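Welten Dining and Work Table, Marbled Top

Item 939
Made by Nudero for Tierney Contract Furniture

Overview

The Welten is a long rectangular table for shared rooms: staff kitchens, training rooms, studios and larger dining rooms. It has a white-and-gray marbled top with a stone-look surface and a satin finish. The top is supplied as a single piece, so there is no center joint to collect crumbs or catch the edge of a tray.

The table ships flat in two cartons. One holds the top, the other the leg frames, the cross rail and the hardware. Assembly takes two people. Do not lift the top by one corner.

Surface

The top is a moisture-resistant core with a printed decorative layer and a clear wear coat. The veining runs lengthwise and varies from one production batch to the next. Customers who plan to place tables end to end should order them together and write "same batch" in the order notes. Tables ordered separately may show a visible difference in gray tone at the join.

The satin finish was chosen over gloss for rooms with overhead strip lighting. Gloss tops reflect the fittings and show fingerprints by midday. Satin shows fewer marks, though oily smears remain visible on the paler areas when viewed from a low angle.

Place settings and small items

White dishes sit quietly against the pattern. A plate or small bowl in plain white will read as part of the same palette, and colored pieces such as peach, blue or green stand out clearly. For rooms where items are set out and cleared repeatedly, colored trays are easier to find at a glance. Use shallow trays with rounded walls where possible. Unglazed foot rings on ceramic dishes will scratch the wear coat if the dish is dragged. 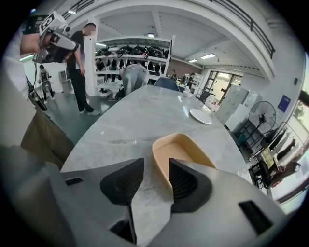 Felt or silicone pads are recommended under anything heavier than a full serving bowl. Pads should be checked every few months for trapped grit, which does more damage than the dish itself.

Seating

The top has no apron on the long sides, and seated users have clear knee room along the full length between the leg frames. End seating is possible at both ends with a standard dining chair. Armchairs should be checked against the underside height on the data sheet before ordering. The Fornis side chair, sold separately, is available in dark blue, gray and sand, and its back stands slightly above the tabletop when pushed in.

Room planning

Leave enough space on both long sides for one person to pass behind another who is seated. In rooms with open shelving along a wall, allow extra depth for people bending to reach the lower shelves – this is the most common planning error reported by our installers. Cables for equipment used at the table should come from the nearest wall and be kept off the walking route. The table has no built-in power.

Cleaning

Wipe with a damp cloth and a mild detergent, then dry. Do not use scouring pads, bleach, acetone or limescale remover. Coffee and tea should be wiped up the same day. Turmeric and hair dye may stain permanently and are not covered by the warranty.

Load and stability

Maximum evenly distributed load: 200 kg
Adjustable feet: 4
Persons required for assembly: 2

The load figure applies to a fully assembled table with the cross rail fitted. Do not stand or sit on the top. Adjust the feet after the table is in its final position, and again if it is moved to a different floor.

Parts and service

Replacement feet, rail bolts and edge caps are held in stock. Replacement tops are made to order and may not match the original batch. For technical questions contact Sinéad Gilmartin, contract sales. For damaged deliveries contact Eimear Costello and keep both cartons until the claim is closed – claims without the original packaging take longer to settle.

The round version of the Welten is due in October. It uses the same top material and a pedestal base.

Page revised Tue 9 May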